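Salt, Cabbage and a Very Loud Crock

I should say up front that I did not set out to become a sauerkraut person. I set out to use up a cabbage. It was February, the cabbage was the size of a bowling ball, and I had already made slaw twice and a soup that my family was very polite about. Then I remembered the crock.

The crock came from Heike Bauerfeind, who used to live two doors down when we were in Prokthorpe. It's a heavy brown thing with a moat around the rim. You fill the moat with water, set the lid in it, and the gas burps its way out while the air stays outside. Heike gave it to me when she moved to Istport (she had a bigger one!), and for years I kept umbrellas in it.

So I called her. She was delighted, and also a little bossy, and she made me weigh everything. Her rule is 2 percent salt by weight. My cabbage came to 1,478 grams once I'd pulled off the ratty outer leaves and cut out the core, so that meant just under 30 grams of salt. Plain salt, no iodine. I'd been going to use a handful, and she laughed at me for quite a while.

You slice the cabbage as thin as you have patience for, toss it with the salt in the biggest bowl you own, and walk away for 20 minutes. Then you squeeze. And squeeze! It's a lot of squeezing, and if you have a paper cut you will know about it. At first nothing much happens and you're sure you got a dud, and then all of a sudden there's a puddle in the bottom of the bowl. Keep going until a fistful drips like a sponge. I threw in a teaspoon of caraway seeds. Heike likes juniper berries, but I think they taste like a pine cleaner, and we've agreed to disagree.

Pack it down hard, a little at a time, with your fist or a potato masher. Everything has to be under the brine. I saved one of those ratty outer leaves to tuck over the top, and the weights go on that. If you come up short on liquid, wait until the next morning before you add any, as it usually catches up overnight.

Mine started talking after 24 hours. Bloop. Then a long pause, then bloop bloop, generally while we were watching something sad. I kept it at 70 degrees in the corner by the pantry, which was maybe a touch warm, and for the first week the whole kitchen smelled like a wet dog eating radishes. My husband asked if it could live in the garage. It could not, the garage is freezing.

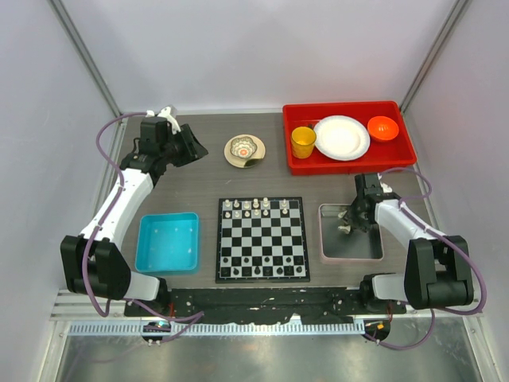
By the second week the smell had settled into something sour and clean, and I started sneaking tastes with a fork. Heike says to leave it alone for a month at least. I lasted 19 days. It was crunchy and tart, with a bit of fizz on the tongue, and I ate a cereal bowl of it standing up.

Most of that batch went into jars in the fridge. The rest I cooked low and slow with an onion, a grated apple and a spoonful of bacon fat, and we had it with sausages and mashed potatoes. If yours is saltier than you like, rinse it quickly before it goes in the pan, but don't soak it or you'll wash away everything you waited for.

The umbrellas are in a bucket now. I've got red cabbage going this time, with a little ginger, and Heike wants a jar when she comes to visit.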